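Guthrie Hand Gripper: Club Set-Up Guide
Section 4. Fitting the pads and doing your first grip check

I wrote this section after our second season, once I got tired of explaining it at the bench every time somebody new joined. If you've built the fingers in Section 3, you're ready to go. If your fingers still wobble at the pivot, go back and snug those up first (I mean it, pads won't fix a loose pivot).

Set aside 45 minutes the first time. You'll get a lot faster!

What you need

The assembled gripper
Two gray pad strips from the Turkatetti parts bin
Rubbing alcohol and a clean rag
The small hex key
A plastic bottle with a screw cap, partly filled

Fitting the pads

1. Open the fingers all the way and lock the trigger. I like to clamp the handle to the bench so I have both hands free.

2. Wipe the inside face of each finger with alcohol and let it dry. Finger grease is the number one reason our pads peel off.

3. Peel the backing and lay the first strip along the gripping edge, starting at the tip. Go slow. You get one good try with this adhesive, and after that it picks up dust and sulks.

4. Do the other side, then close the fingers gently with nothing between them. The two strips should meet along their whole length. If they only touch at the tips, loosen the pivot screw a quarter turn, line things up and tighten again.

5. Hold the fingers closed and count to 45. Done.

Caution: Keep your own fingers out from between the pads when the trigger is unlocked. The Clomen spring is stronger than it looks, and I have had the pinch to prove it.

Grip check

6. Stand the bottle upright on a table with the cap screwed down tight. Check the cap twice. We keep a towel nearby anyway.

7. Bring the gripper in level and low, so the pads will land on the straight part of the body. Stay off the shoulder, where the sides slope and the bottle wants to pop out.

8. Squeeze until both pads touch, then a little more. Stop if you see the plastic buckle.

9. Look at the pads. You want one strip on each side of the bottle, both running up and down along the body.
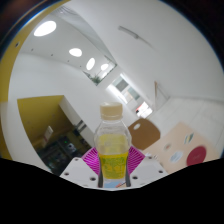

Fig. 5. Gray pads on both sides of the bottle, cap up.

10. Lift a few inches over the table and hold for a slow count of 5. Set it down and do it again. I ask everyone to get 4 clean lifts in a row before they move on to recording with the Wulon software.

Note: If the bottle keeps twisting as you lift, you've probably got one pad sitting higher than the other. Peel the high one and use a fresh strip. Spares are in the drawer marked 509, next to the zip ties.

11. Lock the trigger, wipe the pads and put the gripper back on its hook with the fingers closed. Then write your pad change in the log sheet, even if you only swapped one side.

Section 5 covers charging the battery and pairing the handle.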